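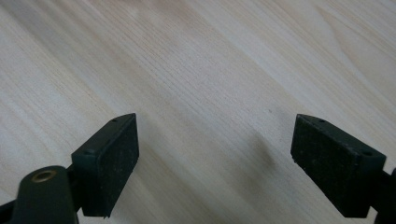 Search tutorials Go

Recording your first laundry task with the hand-held grippers

Updated 19/07/2025

Welcome to the part of the Driro club handbook where you finally get to move stuff! If you joined in June you have already done the wiring session and the safety talk, so this page goes straight to recording. By the end you'll have a clean set of demonstrations that the Plesto training script can read, and you'll probably have strong opinions about socks.

Before you start

Book a recording slot on the club calendar. A full set is 40 demonstrations, and a new pair of students should plan on two slots (the first one always goes to fiddling with settings, and that's fine).

Check both grippers before you plug anything in:

- Squeeze and release each one ten times. The fingers should open all the way every time.
- Look over the friction pads. Lint builds up on them fast when you work with cloth, so go over them with a strip of tape.
- Try the small screws in the finger housings with the hex key. Snug is enough. Please don't crank on them, the plastic strips!

Step 1. Start the recorder

Open Zepeda on the club laptop and pick "two hands" from the task menu. Give your set a name with your team initials and the word laundry. Both gripper lights in the side panel should turn green. If only one does, unplug that cable, wait a few seconds and plug it back in.

Step 2. Set out the basket and the cloths

Put the basket near the middle of the table with its handles to your left and right. Use one white cloth and one black cloth. The contrast helps a lot when you review the video later, and you'll thank yourself at demonstration 39.

Drop the cloths in from a little height so they land any way they like. Neatly folded starts are the most common mistake we see in first sets, and a model trained on them gets very confused by a real pile of laundry.

Hold the grippers low, one on each side of the basket, with the fingers pointing in. Let the cables hang down past your hands so they stay out of the basket.

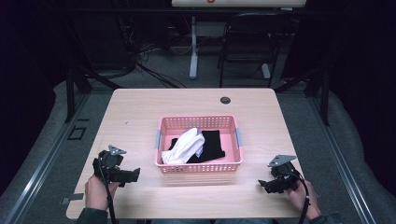
Step 3. Record one demonstration

Press the foot pedal and wait for the beep. Pick up the top cloth with whichever hand is closer, lift it clear of the rim, and lay it on the table beside the basket. Do the same with the second cloth. Open both grippers, pull back to where you began, and press the pedal again.

Go slower than feels natural. Fast moves look great in person and turn into a blur in the file.

If you drop a cloth, keep going and pick it up again. Recoveries are wonderful data! Only throw a take away if a cable snags or the cloth ends up on the floor.

Step 4. Check your set

Run the Dollon viewer and scrub through the first 13 takes before you record any more. You want to see the fingers close on cloth, and the basket should stay inside the picture the whole time. Fix problems now and the rest of the set goes quickly.

Step 5. Upload

Copy the folder to the shared drive and add a line to the club log. We're collecting toward 1,000 demonstrations across all teams, so every set counts, including the messy ones.

Next page: Training on your own set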